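Waiting Is Also a Skill

Harpreet Cloutier has spent two years trying to get a humanoid robot to do less. She says this cheerfully, over a coffee she made herself, in the small building where the Peketti group works.

"Everyone in this field has a chart of things their robot can do," she says. "Ours has a chart of times it should have stopped and didn't. It's a longer chart."

The method her group wrote up in September goes by the name Husska. Most robots that learn from people are trained on demonstrations: a person steers the machine through a task, the machine records it, and a model learns to copy the motions. Cloutier noticed that the recordings had been tidied before training. Any moment when the operator paused, backed off or sat there thinking was trimmed out as dead time.

"So we had taught it that competent people never hesitate," she says. "I don't know where we got that idea. We'd met ourselves."

Husska puts the pauses back. Kamran Shirazi, who wrote most of the training code, went through the raw logs and recovered 317 demonstrations with the hesitations left in. The model was then asked to predict two things at every step, the next motion and whether the person would have made one at all.

"It was an afternoon's work that took four months," Shirazi says. He blames the timestamps. He would like it known that he did not choose the format of the timestamps.

The tests are done in a room with a desk, a refrigerator and a floor much nicer than the budget would suggest. The tasks are of the household sort, reaching, handing over, putting down, and the robot has to manage them on its feet.

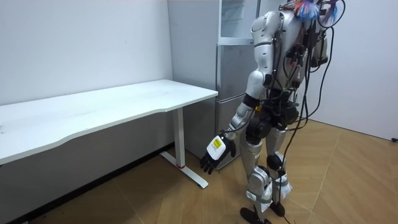 Standing is where the trouble began. An arm bolted to a table can pause for free, but a humanoid that pauses still has to balance, and the first version of Husska treated stillness as an instruction to every joint it had. Cloutier describes the result as "a very sincere bow." Lizelle Gumede, who handles the balance controller, split the two systems so that the legs no longer hear about it when the arms are having doubts.

"I'd like to do the same for myself," Gumede says.

Over 186 trials, the group counted how often the robot pressed on into a mistake that a human operator would have stopped short of. With the trimmed recordings it happened 41 times. With the pauses restored it happened 11 times. The price was speed. Tasks ran longer, and in a few trials the robot reached a state Shirazi calls "committed indecision," in which it held perfectly still until the clock ran out.

Shengli Zou, who reviewed the work internally before it went out, was not charmed by that. "A robot that does nothing makes no errors," he told them, and had them count every timeout as a failure. The advantage shrank. Cloutier concedes he was right and says she has nearly forgiven him.

She is careful about what the result covers. All the demonstrations came from the same two operators, one of whom is Shirazi, and it's possible the model has learned how Shirazi hesitates and nothing grander. The next round will use operators who have never seen the code.

Does she think of the robot as cautious now? She takes a while to answer.

"Put that in," she says. "That was data."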